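Pomby 2 after one winter of use: a review of a small state library

I have been using Pomby since February in a real application, so I think it is time to write something about it. Before that I had read the documentation twice and built only the usual counter and the usual to-do list, and from such examples one cannot learn much.

First some context. My application is called Drundatetti. It is a planning tool for small theaters: who is on stage, which lamp is needed, which room is free for rehearsal. The old front end used Okik for its state. Okik is a good library and I still recommend it for many projects, but our store had grown to 3,977 lines in one file, and every change in the rehearsal calendar made the whole seating plan render again. On my laptop this was only ugly. On the old tablets in the theater it was a real problem.

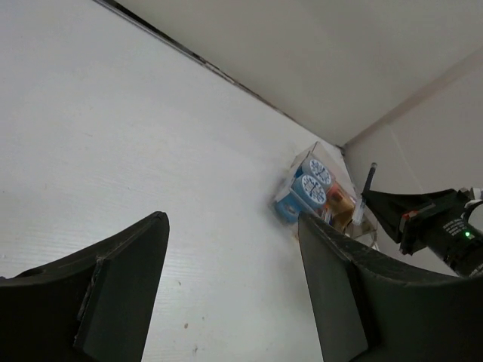

White tabletop and the corner behind it.

Pomby works with small cells. A cell holds one value, and other cells can be computed from it. If you have used a spreadsheet, you already know the idea. There is no central store and there are no action names. You write a cell, you read it inside a component, and the component updates when the value changes. The full public interface fits on one page, and I printed this page.

What I like most is how errors are handled. When a computed cell throws an error, the error stays in the cell until some input changes, and the component that reads it can show a message. The rest of the screen continues to work. In Okik I had to write this by myself, and I wrote it badly. I could delete 551 lines of our code that did only this.

The second good thing is the trace window. You click on a cell and you see which other cells caused the last update, in the correct order. I found a bug there that had been in our calendar for a long time: the list of actors was sorted again each time somebody moved the mouse over a name. Vlasta Hodžić, who maintains the lighting part with me, had suspected this for months, and I had told her it was not possible. I have apologized. 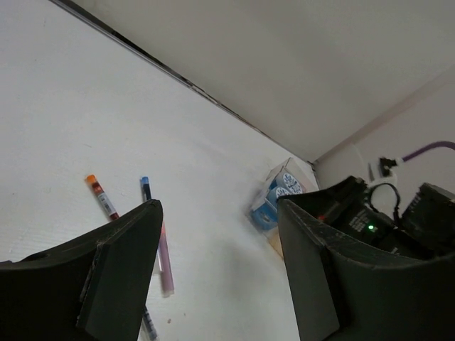 Asynchronous data is the weaker side. Pomby has a special cell for requests, and for one request it is pleasant. But when the second request depends on the first, and the user changes the date in the middle, you must cancel the old one by hand. The documentation gives this only one paragraph. I lost two evenings before I understood that the cancel function must be created inside the cell and not outside of it. The type definitions did not warn me, although I think they could.

Also, the names of the functions are not always lucky. There is "hold", "keep" and "pin", and all three keep a value alive when no component is reading it, but for a different length of time. I still look at my printed page for this. Pendo Odera wrote a short guide with a table of these three, and it is better than the official text. I hope it will be merged.

About speed I can only report what I saw. Our largest screen has 300 cells, most of them seats, and selecting a seat now feels immediate on the same old tablets. I did not make a proper benchmark. I would also expect that a part of the improvement comes from the rewriting itself – when you move old code, you always clean something.

Moving from Okik took longer than I had planned. You can run both libraries side by side with a small adapter called Mujić, and I advise you to do so, one screen after another. The adapter copies values in both directions. Be careful with dates, as it compares objects by reference, and a new date object with the same time counts as a change. In our case this made an endless loop, which I noticed only when the fan of the laptop started. 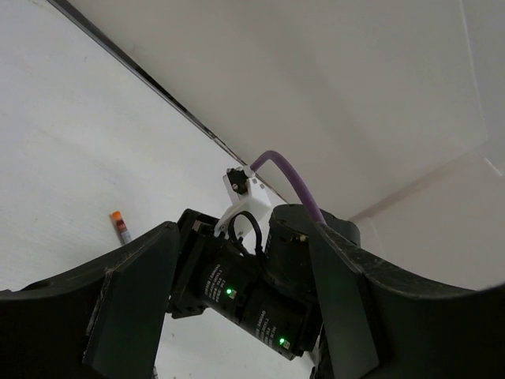

Does Pomby make sense for a form with only a few fields?
I would stay with the local state of the component there. Pomby starts to help when two distant parts of the screen need the same value.

I keep Pomby in Drundatetti, and the last Okik screen should be gone before the next season. If your application loads most of its data in long chains of requests, I would wait for the next version, where the request cells are supposed to be written anew. For editors, planners and similar tools with much local state, you can take it already now. Keep the trace window open during the first days.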